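Print this page | E-mail this page

About Grasso

Grasso began in June, in the back half of a shoe repair shop in Flovthorpe, when Carmela Vitale got tired of buying soap that made her hands itch and decided to boil up some of her own (the first batch was terrible, and she still keeps a bar of it on the windowsill). Her cousin Tullio Bassi came to help with the labels and, well, he never left!

These days we fill 1,496 orders in a good month, and we still wrap every one by hand. We carry soaps, creams, combs and all the little things that live beside a bathroom sink, chosen because we use them at home and like them.

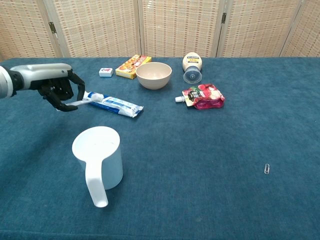 Toothbrush and toothpaste, morning and night.

Debora Caputo looks after our shop counter and will happily talk with you about sensitive skin for as long as you care to stay – bring a coffee. Trinidad Aravena answers the mail, and she reads all of it, even the long letters. We love the long letters.

If you are ever near Vedbridge, our second shop is on the square, next to the bakery. Come in and say hello.

This site uses cookies to remember your basket. OK

© Grasso, Flovthorpe | Contact us | Back to top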